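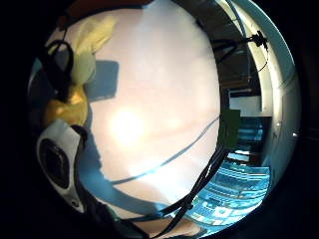
## Wrist hurts after switching to sourdough – anyone else?

**crumbcounter_b** – February 5, 2023

So I started baking bread in October and went a little overboard. I do 2 loaves at a time, hand kneaded, most mornings before work. Lately the base of my right thumb aches when I turn a key or open a jar. I love the kneading part! I don't want to give it up. Has anyone gotten past this without buying a mixer?

---

**ryeandshine**

Yep, had the same thing. Stop kneading and start folding. Wet dough, a few stretch and folds over the evening, then leave it alone overnight. My crumb got better too (way more open) and my hands quit complaining in a couple of weeks.

---

**orkine_oven**

Gonna disagree a bit. Folding is fine for a country loaf but it won't give you a decent sandwich bread. I'd look at your counter height first. Mine was way too high and I was pushing down with bent wrists the whole time – a low table fixed it. Straight arms, lean in with your body, heel of the hand.

---

**ryeandshine**

> it won't give you a decent sandwich bread

I make sandwich bread every week with folds, no problem. Milk, butter, the whole deal. You just have to be patient with it.

---

**orkine_oven**

Okay, but is it soft on day two? Mine never was.

---

**flourpower_savham**

Both of you are skipping the part where a thumb that hurts on a door key should maybe get looked at?? I ignored mine and ended up in a splint for 12 weeks. Couldn't even scrape out a bowl. Take some time off, buy a loaf from the store, it's okay.

---

**crumbcounter_b**

Ha, fair. I'll take a break and make an appointment. My counter IS high now that I think about it, I'm pretty short. Going to try the folds after that. @ryeandshine could you post the milk bread one?

---

**ryeandshine**

Sure, it's long, so I'll put it in the recipes section tonight. Cut the salt a little if you use salted butter.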